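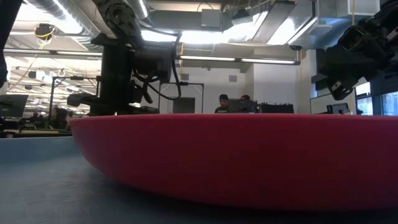

When does the Gernville soup supper start this year? Doors open at 5 p.m. at the old Postma school gym, and serving goes until the pots are empty.

Gernville soup supper moves to Postma gym, bowls and all

GERNVILLE, 1/24/26 – The winter soup supper is moving. After 19 years in the Grange basement the whole thing heads across town to the Postma school gym, with more seats, more parking and a kitchen that passed inspection the first time.

The basement was cramped. Last year's crowd ate in shifts, and the line went up the stairs and out into the sleet. A lot of people gave up and drove home. Organizers sold 700 tickets and could seat maybe a third of that at once.

"We had folks eating chili on the coat rack bench," said Zoia Maksymiv, who runs the supper. "It was time. It was past time, really."

Tickets are $11, kids under six eat free. Same price as last year. Sold at the Gernville library desk, at Torkico Hardware and at the door if any are left. Cash or check at the door, no cards – the reader never works in the gym.

Eleven soups so far on the list. Chicken and rice, split pea, beef barley, two kinds of chili, borscht, potato leek, a corn chowder from the Clukivthorpe fire hall crew. The other three hadn't turned in their recipes by Friday. Bread from three kitchens in town. Pie is extra, $3 a slice, and goes fast.

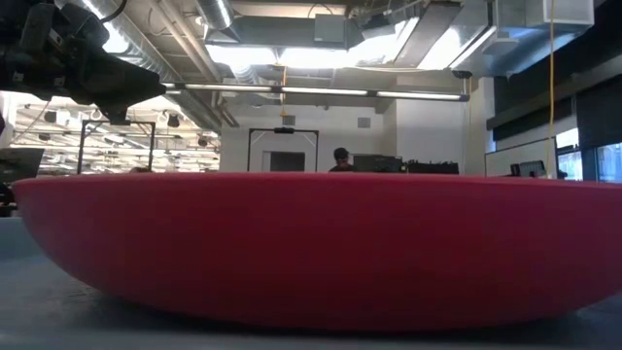
Big red bowl.

Anyone lending serving bowls should put a name on the bottom in tape or marker. A box of unclaimed ones from last winter is still sitting at the library, mostly ladles and lids, and whatever isn't picked up by the end of the month goes to the thrift shop. Large, shallow bowls are wanted for salad and rolls. Deep pots for soup, with lids that fit. Please bring a extension cord if you bring a slow cooker. The gym has outlets on the north wall only.

Money from the supper goes to the heating fund, same as always. The fund paid fuel bills for 1137 gallons last winter and ran dry before the end of March. Calls for help started early this season, in November, when the first cold snap came through and the price at the pump jumped. Maksymiv said the account is lower now than she would like.

"I don't want to tell anyone no in February," she said. "That's the whole reason I do this."

Parking is in the school lot and along Mill Street. Not in the bus loop, which has to stay open for the senior van. The van makes two runs from Clukivthorpe, one at 4:30 and one at 6, and goes back when the riders are ready. Call the library to get on the list.
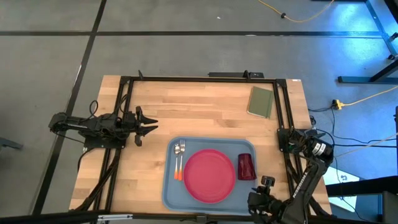 2 min read

Setup starts at noon on the day. Tables come over from the Grange in the morning by pickup, and anyone with a truck and a strong back is welcome. The gym floor can't take metal chair feet so the folding chairs need rubber tips – Torkico has set aside a case of them at cost. Coffee will be on for the setup crew.

Cooks should have pots at the kitchen door by 3:30, already hot. The stove has six burners and there's not room to heat everthing from cold. Ingredient cards go next to each pot this year. Write out nuts, milk, wheat and shellfish in big letters. Cards are at the library, or make your own.

Music again from the high school jazz band, first set at 5:30. No raffle. The quilt that was supposed to be raffled isn't finished and will be held for the spring bake sale.

Takeout is back too. Quarts only, $9, bring your own jar or buy one there for a dollar. Takeout line is at the side door by the playground and opens at 6, once the first seating is served.

The Grange hasn't said what it will do with the basement that night. A card party was mentioned at the last meeting, nothing settled.

If the school closes for snow, the supper moves back one week, same times, and tickets stay good. Watch the sign at the library or call after 10 a.m.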